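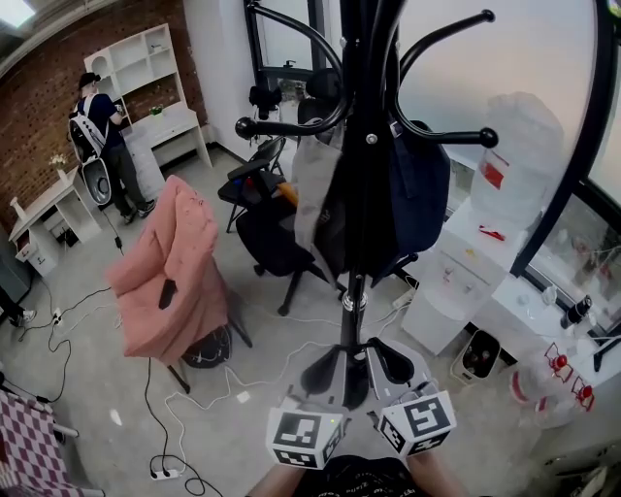 The Durncombe Workshop Association has confirmed that its members have completed the first stage of a home-assistance robot project, with a second stage now funded through July of next year. The project, known as Traltden, is being carried out in the association's shared workshop in Lirninwood and is intended to produce a gripping arm that a household can assemble from printed parts and common hardware. Work at present centers on hand-held grippers, which members use to carry out everyday tasks so that the movements can later be taught to the arm. The cube-shaped ends of the gripper carry black-and-white marker patterns, and its two gray fingers are the same general type the finished arm is expected to use. Ordinary furnishings serve as the working material, among them a black metal coat rack with curved hooks ending in round knobs.

The association said in a statement dated November 10, 2019, that 13 members are now enrolled in the project, up from seven when it was first proposed. Enrollment remains open to all members in good standing who have completed the workshop's electrical safety course. Prior experience with robotics is not required.

The first stage dealt mainly with the gripper itself. Members produced 27 printed versions of the finger assembly before settling on the current design, which opens wide enough to take a mug or a folded towel and closes firmly enough to hold a shirt collar. Earlier versions were set aside because of cracking at the joint or because the fingers did not meet evenly at the tip. The drawings for the accepted version have been placed in the workshop library - both the printed set and the files - and may be borrowed or copied without charge.

"Garments have proved the most demanding class of object," the statement said. "A cup keeps its shape when it is picked up. A jacket does not, and the project has adjusted its schedule to allow more time for hanging, folding and sorting tasks."

The second stage will concern the arm. It is to be built around a set of motors obtained from Czerwiński, a supplier of small drive units, under an agreement reached this fall. The association will purchase the motors at a reduced price and will provide the supplier with a written account of their performance over the period of the project. The agreement does not restrict the association from publishing its designs.

According to the project plan, the arm will be mounted on a fixed stand during its first months of use. A wheeled base has been discussed but does not form part of the funded work. The plan lists 51 household tasks to be attempted, ranging from placing a book on a shelf to removing a coat from a hook and laying it over a chair. Each task will be carried out by hand first, using the hand-held grippers, and will be attempted by the arm only after the project group has reviewed the recordings.

Members working at home may also take part. The association will lend out grippers for periods of up to seven days, subject to a deposit, and borrowers will be asked to return the equipment with its charger and a completed log sheet. Recordings made in private homes will remain the property of the member concerned and will be used only with written consent. Members who share a home with others are asked to obtain the agreement of everyone in the household before any recording begins.

The association noted that the use of shared floor space for the project has been approved through the end of the second stage. Woodworking and sewing groups will keep their existing hours. Members of all groups are reminded that power cables in use on the workshop floor are to be left in position while a session is under way - any request to move them should be made to the session lead.

A progress report on the arm will be presented at the association's general meeting in the spring. Copies of the project plan are available at the front desk of the Lirninwood workshop during opening hours, and applications to join the second stage may be submitted there in writing.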